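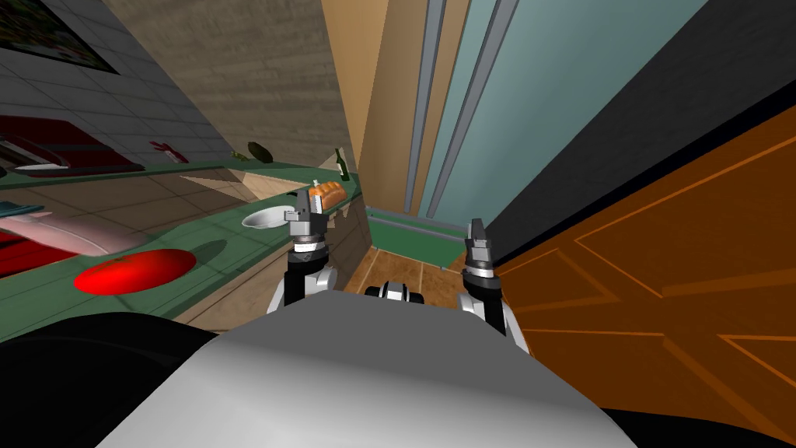

Small loaf on the kitchen counter

Search help pages Go

Bread going stale by day two
Posted by Seltell, 09/06/2019
My small white loaves are hard by the next day. I keep them in the fridge. Is there a better place?

Nadhirah Purba
Take it out of the fridge, it stales faster in there. Slice and freeze what you won't eat.

Colico
Buy rolls.

Comments
Rilton: Paper bag works for me.
Seltell: Thanks, freezing 12 slices tonight.

Contact us | © Ismail Help | Back to top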